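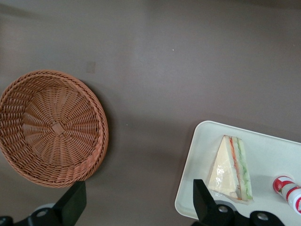
# 企业阅读伙伴项目:员工与学生配对后,阅读水平前后测数据该怎么对齐?

**标签:** 成人与青少年读写、企业志愿服务、评估设计、数据处理

我在一家物流企业(Brillon)负责社会责任部门的读写支持项目。项目内容是员工每周去合作学校陪读,每次四十分钟,一对一,持续一个学期。合作学校有 2 所,学生为小学四、五年级,入组标准是校内阅读测验低于年级中位数。

目前遇到的问题如下。

1. 前测由学校自行组织,时间在开学初,用的是各校自己的卷子。A 校是选择题加简答,满分 100;B 校是口头朗读加复述,按等级记录(一至六级)。
2. 后测由我们统一组织,用的是 Salla 阅读量表的中文改编版,输出量表分。
3. 参与学生共 82 人,其中有一部分中途换过陪读员工,换人记录只在签到表里,没有进系统。
4. 公司内部要求年底报告写出“阅读水平提升了多少”,最好是一个百分比。

我试过把三种分数都换算成百分制再相减,A 校平均涨了不少,B 校反而下降。同事认为 B 校陪读质量有问题,我觉得更可能是换算方式的问题,但说不清楚。

具体想问:

- 前后测工具不同的情况下,有没有可以接受的对齐办法?
- 换过陪读员工的学生应当剔除还是保留?
- 如果对齐做不到,报告里可以写什么?

补充:没有对照组。两校同年级未参加项目的学生有校内成绩,但没有做过 Salla 量表。经费已经批到明年,下一轮从二月开始,流程可以改,但不能增加太多课时占用。

---

## 回答一(已采纳)

先说结论:本轮数据不能计算个体增长值,也不能计算百分比提升。下面分项说明。

### 一、关于换算

把不同测验的得分线性换算成百分制,前提是这些测验测的是同一构念,且难度分布相近。两个条件在你的情况下都不满足。

A 校卷子以理解为主,B 校的前测以朗读流畅度和复述为主。流畅度与理解相关,但对四、五年级学生来说,两者的分离已经比较明显:读得顺但抓不住主旨的学生很常见。B 校的六级制是顺序量表,级与级之间的间距没有定义,把三级换成 50 分没有依据。你看到的“B 校下降”,在没有进一步信息之前,应当视为换算产物,不能用来评价陪读质量。同理,A 校的“上涨”也不能采信。

可以做的对齐方法有两类:

- **等值(equating)**:需要共同题目或共同考生。你两样都没有,排除。
- **校内标准化**:在每所学校内部,把前测换成相对位置(百分位或秩次),后测也换成校内相对位置,看参与学生的排位变化。这需要未参加的学生同样有后测成绩。你没有他们的 Salla 分数,但学校期末可能有统一考试。如果期末卷与前测卷出自同一教研组、题型接近,可以用期末成绩代替 Salla 做这一步。

第二类方法对顺序数据也成立,B 校用秩次处理即可,同级的取平均秩。

### 二、回归均值

入组标准是低于中位数。凡是按低分筛选的样本,再测时平均分都会向总体均值移动,即使不做任何干预也会如此。没有对照组时,这部分变化与项目效果无法区分。因此即便前后测工具一致,你也不能把全部差值归于陪读。

校内其他低分但未入组的学生是现成的比较对象。请向两校确认:低于中位数的学生是否全部入组?如果有家长未签同意书或名额已满而未参加的,记下人数和原因。名额满而未入组的可比性较好,家长拒绝的较差。

### 三、关于换人

保留,不要剔除。理由有两点:

- 换人多半与员工排班有关,但也可能与学生本身有关(例如缺席多、配合度低)。剔除后样本会偏向情况较稳定的学生。
- 项目实际运行中就会换人,剔除后得到的结果描述的是一个不存在的项目。

做法是把签到表录入,生成三个字段:实际陪读次数、陪读员工人数、首次换人的周次。主分析包含全部学生,另做一次只含未换人学生的分析,并列报告。后者不能替代前者。

签到表录入时建议一人录、一人抽查。学生编号用学校给的校内编号加学校代码,不要用姓名匹配,同音字和同名会造成错误合并。

### 四、年底报告怎么写

建议按下列内容写:

1. 投入:参与学生数、陪读总次数、人均次数(中位数和范围)。
2. 执行:计划次数与实际次数之比,换人比例,中途退出人数及原因。
3. 期末状态:Salla 量表后测分布,注明仅为期末时点描述,无基线。
4. 限制:前后测工具不同,不报告增长值。
5. 下一轮的评估安排。

管理层要一个数字,可以给执行率。执行率的定义清楚,分母可查,也能和下一轮直接比较。

### 五、下一轮的最低配置

- 前后测使用同一工具的平行卷(A 卷、B 卷),一半学生先 A 后 B,另一半相反。
- 前测放在第一次陪读之前,同一周内完成。
- 两校由同一组施测人员按同一份指导语施测。
- 若名额少于符合条件的人数,用抽签决定先后:第一批二月入组,第二批下学期入组。第二批在等待期内同样做前后测,即为对照组。

课时占用每名学生增加 2 次,每次一节课以内。这是能得出增长结论的下限,再减就回到现在的情况。

---

## 回答二

补充一点样本量方面的信息,供参考。

我们在 Petchrat 的读写项目做过类似设计,第一年规模与你接近,等待组和干预组之间的差异方向是正的,但置信区间跨零,内部讨论时有人直接理解成“没有效果”。第二年扩到 251 人,区间才窄到可以讨论的程度。所以样本不大时,最好在开始之前就和公司约定:结果不显著不等于项目无效,报告写区间,不写“有/无”。

另外要注意聚类。同一名员工如果陪读多名学生,这些学生的结果不独立;同一所学校的学生也不独立。只有两所学校时,学校层面没法做随机效应,当固定效应放进去就行。员工层面可以用聚类稳健标准误。

Salla 的改编版我没用过,请先查手册里有没有四、五年级的常模和重测信度。没有重测信度的话,前后测差值的误差估不出来。

---

## 回答三

可以直接用 Batov 那套在线测评,学生做完自动出百分比,我们公司就是这样报的,领导比较满意。前测没做也没关系,系统里有同年级参考值,拿后测减参考值就可以。

> **评论(回答一作者):** 不建议。同年级参考值是总体均值,参与学生是按低分筛选的,两者相减得到的既不是增长,也不是效果。若要使用该系统,应前后各测一次。

> **评论(提问者):** 已向两校要期末卷和前测卷,A 校确认是同一教研组命题,B 校期末没有口头部分,校内标准化只能先做 A 校。签到表正在录入。

> **评论(回答一作者):** B 校只报执行数据即可,不要为了并表而勉强换算。A 校的结果单列,注明比较对象的来源和人数。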